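Section 4: Setting up severe weather alerts

The Nondum console lets a small aerodrome or airstrip send warnings to pilots, ground crew and tenants when bad weather is on its way. Work through this section once the wind sensor and the lightning detector have been fitted (Section 3). You need the site code and an administrator login. The site code is on the label inside the cabinet door.

4.1 Before you start

Check that the console clock shows the correct local time. Warnings are stamped with the console time, and a wrong clock will put the event log out of order.

1. Open Settings, then Clock.
2. Compare the time with a reliable source.
3. If it is wrong, press Correct and type the new time in 24-hour form.
4. Press Save. The console restarts.

Note: The restart clears any test messages waiting to be sent. Live warnings are kept.
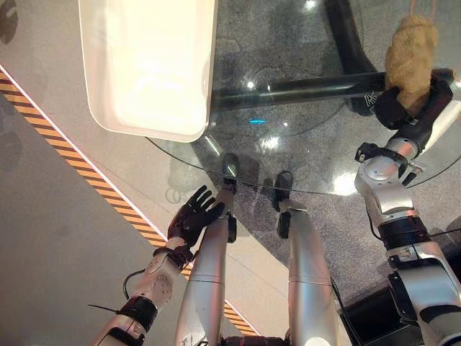 4.2 Adding people to the alert list

Each person on the list belongs to one group. The groups supplied are Duty, Ground, Tenants and Visitors. You can rename them but you cannot delete Duty.

1. Open Alerts, then People.
2. Press Add.
3. Type the name and a mobile number, starting with the country code.
4. Choose a group.
5. Press Save, then Send code.
6. Ask the person to read the code back to you and type it in the box.

A name stays grey in the list until its code has been entered. Grey names do not receive warnings.

The list holds up to 108 people. Larger sites should use the import file in Appendix C. At least 2 people must be in Duty at all times, and the console will refuse to remove someone if that would leave only one.

Caution: Do not enter a shared office telephone as a Duty contact. Duty warnings must be acknowledged by a named person.

4.3 Setting the warning levels

There are three levels: Watch, Prepare and Shelter. Watch and Prepare can be sent automatically. Shelter is always sent by hand unless you turn on automatic release (4.5).

1. Open Alerts, then Levels.
2. Choose Watch.
3. Set the gust speed, in knots, and the lightning distance, in kilometres.
4. Tick the groups that should be told.
5. Press Save and repeat for Prepare.

The gust speed for Prepare must be higher than the one for Watch, and the lightning distance must be shorter. If either is the wrong way round the console shows error 19 and keeps the old values. Correct the figures and save again.

Tied-down light aircraft, open hangar doors and loose ground equipment all need time to deal with. Set Watch low enough to give your crew that time. Sites with only one or two people on duty often need a lower figure than larger ones.

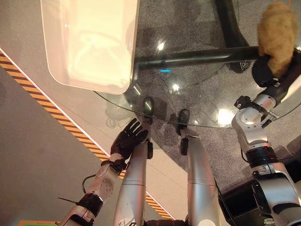
NARNESS, June

Change to automatic release. Consoles running the June software no longer send an all-clear by themselves after a Shelter warning. A Duty contact must send it from the front panel or from a signed-in phone. The change was made after the spring trial at Narness airfield, where Hawi Zeleke and Mesfin Derese ran the console through 1,349 logged messages and found that crews were walking back out to hangars before the doors and roofs had been looked at. Sites on older software should follow the steps below in the same way and switch the automatic all-clear off under Levels.

4.4 Sending an all-clear

1. Walk the site, or have someone on the ground do so. Look for loose roof sheets, broken glass, fuel leaks and fallen cables.
2. Close off any area that is not safe.
3. On the console, press Shelter, then End.
4. Type a short message. Name the areas that are still closed — people read this text before anything else.
5. Press Send and enter your PIN.

Caution: If a power line is down, keep everyone clear and call the network operator. Do not send the all-clear for that part of the site.

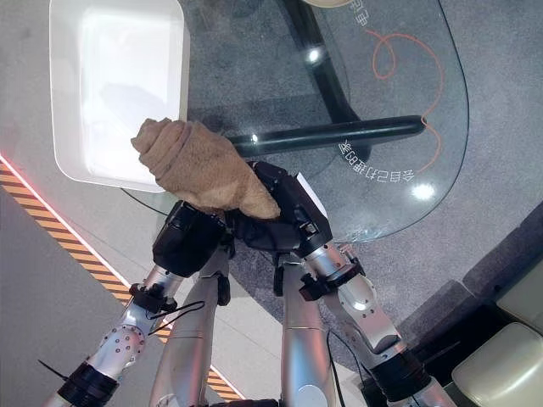

Fig. 4-3. Glass table, tan towel and white tray.

4.5 Automatic release of Shelter warnings

Leave this off if your site is staffed whenever aircraft are present. If it is not, turn it on as follows.

1. Open Alerts, then Levels, then Shelter.
2. Press Automatic release.
3. Enter the gust speed and the lightning distance.
4. Set the delay. During the delay any Duty contact can cancel the warning.
5. Press Save. A second administrator must confirm with their own PIN.

Note: A delay of zero is allowed. The warning then goes out at once and cannot be cancelled.

4.6 Testing

Test the list after every change, and again before the storm season.

1. Tell the tower or radio operator that a test is due.
2. Open Alerts, then Test.
3. Tick the groups to include.
4. Press Send test. Every message begins with the word TEST.
5. Open the log and look for names marked No reply.
6. Ring each of them and check the number held.

To print the log, connect a printer to the rear socket and press Log, then Print. The log can also be copied to a memory stick formatted as described in Section 2.

Questions about this section go to Mahlet Berhe at the Munro support desk. Have the site code and the software version ready. Repairs to the sensors are covered in Section 6.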